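Sleep Scores and Other Numbers I Don't Trust
July 22, 2020

Three of you wrote in after the last issue to ask whether the Rarkon sleep band is worth the money. One of you had already bought it and, I think, wanted to be told it was fine. I wore one for 13 nights so I could answer properly, and my answer is that I can't tell you, which bothers me more than a plain no would have.

The band goes on your wrist. In the morning it gives you a score out of 100. My best was 94, on a night when I lay awake listening to a neighbor's air conditioner rattle and then read half a mystery novel on the couch. The band took the couch for deep sleep. I was on chapter six.

To be fair to it, lying still with a book probably does look a lot like sleeping if all you have to go on is a wrist. But the app doesn't say "you were lying still." It says "restorative sleep," with a little purple moon, and then it suggests a bedtime. I would like to know where the bedtime comes from. I wrote to the company and got back a friendly paragraph about "personalized insights" that did not mention bedtimes.

My friend Hema Iyer wore a different one, the Suvarna ring, over the same stretch. She is a much better sleeper than I am and was happy with her scores until she started checking them before she'd decided how she felt. Then a low number would put her in a bad mood until lunch. She has since put the ring in a drawer, and says she sleeps the same as before.

Then there's the stuff they sell you around the number. Both apps have a shop. The Rarkon one wanted me to try a Flornura pillow spray, and when I ignored that, a weighted eye mask. The mattress people are at it too. Trarkau will sell you a mattress topper that "works with your sleep data," for $297, and I have read that page twice without finding a sentence that says how a topper works with data. It's foam. I'm sure it's nice foam. 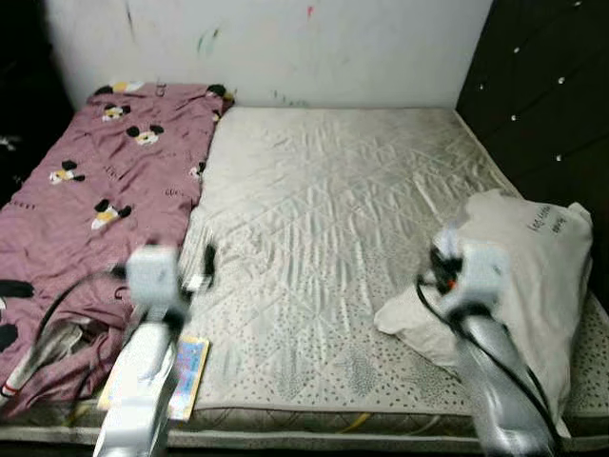
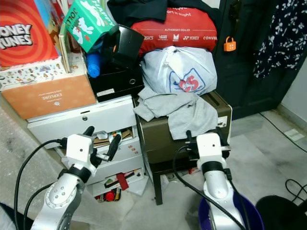
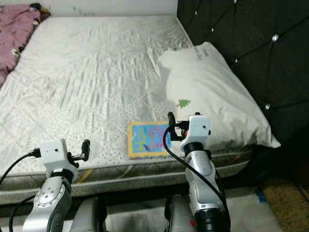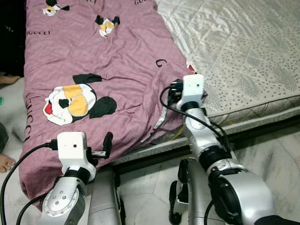

What would change my mind? A maker willing to say how often its gadget is wrong, in plain words, on the box. Tell me it mixes up reading and sleeping one night in so many. I could live with that. A bathroom scale that's off by a pound is still useful if you know it's off by a pound, and if it's off by the same pound every day you can even watch a trend. What I got was a number with no error attached and a lot of confidence in the wording.

I also wonder about the people most likely to buy one of these. If you sleep well, you don't need a score. If you sleep badly, you already know, and a graph of it at 7 a.m. is a rough way to start. A doctor might want a record, I suppose, but when I asked mine she told me to write down when I went to bed and when I got up, on paper, and to add a note if I'd had coffee after lunch. I did that for the same nights. The coffee notes lined up with my bad nights better than anything in the app did. That's one person and not many nights, so please don't quote it at anyone.

Several readers told me a band got them to go to bed earlier, and I believe them. Paying for something can do that. A cheap alarm clock set for bedtime might do it too, but I haven't tried it, so there I go making claims with no evidence.

If you've already bought one, I'd keep the receipt handy and try a simple check before the return window closes. Spend an hour on the couch with a book while wearing it, then look at what it thinks you were doing. Write to me with the result, whichever way it goes. I'd like to hear from people whose bands got it right, too, and please say which model.

Next issue: 2 "smart" water bottles, and why one of them wanted to know my location.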